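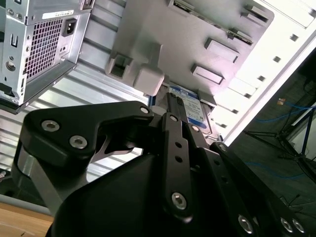
打开机箱的台式计算机

Prorkell 台式计算机维修与报废记录数据集
说明文件（README）

概述

本数据集收录 Flevelholm 校区台式计算机的报修、检修、部件更换及报废登记，由纸质工单和原资产系统导出记录合并整理而成。数据以设备为主线，每台设备对应一条设备主记录，并通过设备编号与若干工单记录、部件记录相关联。全部内容为文本与数值表格，采用 UTF-8 编码、逗号分隔格式。

本说明文件适用于当前发布版本。旧版使用者应先阅读“版本变更”一节，再行合并数据。

收录范围

收录对象为登记在册的台式主机。一体机、笔记本电脑、服务器、瘦客户端不在收录范围之内。显示器、键盘、鼠标等外设仅在与主机同单报修时出现于工单的“附带事项”字段，不单独建立设备主记录。

当前版本包含设备主记录 400 条，分属 61 个使用单位。使用单位按登记时的名称归入统一代码，后续发生合并或更名的单位保留原代码，对应关系见 units.csv。

租赁设备自交付之日起收录，合同终止后不再更新。由科研项目经费购置、尚未完成入库手续的设备暂不收录，入库后随下一版本补录。

文件构成

devices.csv：设备主记录，每台设备一行。
tickets.csv：工单记录，每次报修一行。同一设备可有多张工单。
parts.csv：部件更换记录，每更换一件一行。
disposal.csv：报废与移交登记。
units.csv：使用单位代码表。
fault_codes.csv：故障分类代码表，含上下级关系。
changes.txt：各版本修订事项。

各表首行均为字段名。字段名使用英文小写字母与下划线，字段值中的说明性文字为中文。

主要字段

device_id：设备编号，由字母前缀与流水号组成，各表通用。编号一经分配不再回收。
form：机箱类型，取值为“立式”“小型”“其他”。
unit_code：使用单位代码。
entry_month：入库月份。日期一律截至月份，不提供具体日。
status：设备状态，取值为“在用”“库存”“待修”“待报废”“已报废”“已移交”。
ticket_id：工单编号。
fault_code：故障分类代码，以检修后认定的结果为准。
reported_text：报修人所填故障描述，已作脱敏处理。
action：处理方式，取值为“现场排除”“送修”“更换部件”“重装系统”“建议报废”“未处理”。
part_type：部件类别，包括电源、内存、存储、主板、散热、扩展卡及线缆。
part_source：部件来源，取值为“新购”“拆机”“库存”“不详”。
note：经办人备注，可为空。

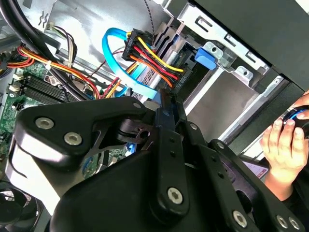

Flevelholm 校区　信息与资产管理处　设备维护科

故障分类

故障代码采用两级结构。一级分类共 9 项：供电、启动、显示、存储、内存、散热与噪声、网络、接口与外设、其他。二级分类在一级之下细分，代码表中附有判定说明及常见误判情形。

一张工单只登记一个主故障代码。检修过程中另行发现的问题填入 secondary_code 字段，可填多项，以分号分隔。报修描述与认定结果不一致的，以认定结果为准，原描述予以保留。例如，报修人填写“死机”，检修认定为散热风扇停转，则主故障代码登记为“散热与噪声”下的相应子项，reported_text 仍为“死机”。

“其他”类只用于现有子项均不适用的情形。使用者在统计分析中如将“其他”单列，应注意早期纸质工单中该类占比偏高，与当时表格仅设少量选项有关，不宜直接解释为故障构成的变化。

数据来源与整理过程

纸质工单由设备维护科逐张录入，双人复核。字迹无法辨认的内容以“[不清]”标记，未作推测性补填。原资产系统导出的记录先经编号比对，再与纸质工单合并。两处记载不一致时，按以下次序取值：检修签字页、工单正页、资产系统记录。

同一设备在 60 天内因同一主故障代码再次报修的，后一工单的 repeat_flag 字段标记为“是”，两张工单均予保留。跨单位调拨的设备沿用原设备编号，调拨经过记入 devices.csv 的 transfer_note 字段。

故障代码由录入人员依据检修记录判定，存疑条目提交科内会商。会商后仍无法确定的，登记为上级分类代码，不再细分。

隐私与脱敏

发布版本不含报修人及经办人姓名、工号、联系电话和办公室门牌号。主机序列号、网卡地址及资产标签原号均已删除，device_id 与上述号码之间不存在可推算关系。故障描述与备注中出现的人名、文件名及账号信息以“[略]”替换。

设备存储介质中的任何用户数据均未采集。报废设备的存储介质依照校区介质销毁规定另行处理，相关凭证不属于本数据集。

已知局限

一、未经报修而由使用单位自行处理的故障不在记录之内，各单位自行处理的习惯差异较大，单位之间的报修频次不宜直接比较。
二、入库月份与实际启用月份可能不同。集中采购的设备通常先行入库，再分批发放，以入库月份计算使用年限会产生偏差。
三、拆机部件的既往使用时间未作登记。
四、12月工单受年终资产清查影响，“建议报废”一项明显增多，作季节性分析时应单独考虑。
五、送修至外部服务商 Howells 的工单，仅记录送出与返回月份及最终结论，中间检测过程缺失。
六、费用信息不完整，当前版本未予发布。

适用与不适用的用途

本数据集可用于设备更新计划编制、备件库存研究、故障文本分类教学以及资产管理流程分析。

本数据集未记录设备品牌与型号，不得据此对任何制造商的产品质量作出评价。数据亦不得用于考核使用单位或检修人员的工作绩效，不得用于尝试还原报修人身份。

使用方式

各表可用常见电子表格软件或统计软件直接读取。以电子表格软件打开时，应将 device_id、ticket_id 和 fault_code 三个字段指定为文本类型，避免前导零丢失。多表关联以 device_id 为主键；parts.csv 另需通过 ticket_id 与工单表关联。空值统一以空字段表示，“不详”为有效取值，二者含义不同，统计时应分别处理。

Eltollow 分校区的同类记录采用另一套故障代码，未纳入本数据集。需要合并使用的，可向设备维护科索取代码对照表。对照表中标注“无对应”的条目不得自行归并。

版本变更

当前版本新增 repeat_flag 字段；将原“硬盘”类更名为“存储”；合并重复登记的设备主记录，被合并的编号列于 changes.txt；更正部分调拨设备的使用单位代码。旧版中的 fault_text 字段已停用，内容并入 reported_text。

许可与引用

本数据集供教学、研究及内部管理使用。对外转发应附本说明文件全文，不得删改。公开发表的成果使用本数据集的，请注明“Prorkell 台式计算机维修与报废记录数据集，Flevelholm 校区信息与资产管理处”，并标明所用版本。

勘误与联系

发现记录错误的，请注明所在文件、设备编号或工单编号以及具体字段，提交至设备维护科服务窗口。经核实的更正随下一版本发布，并在 changes.txt 中列明。脱敏遗漏应即时告知，在处理完成之前请勿转发相关文件。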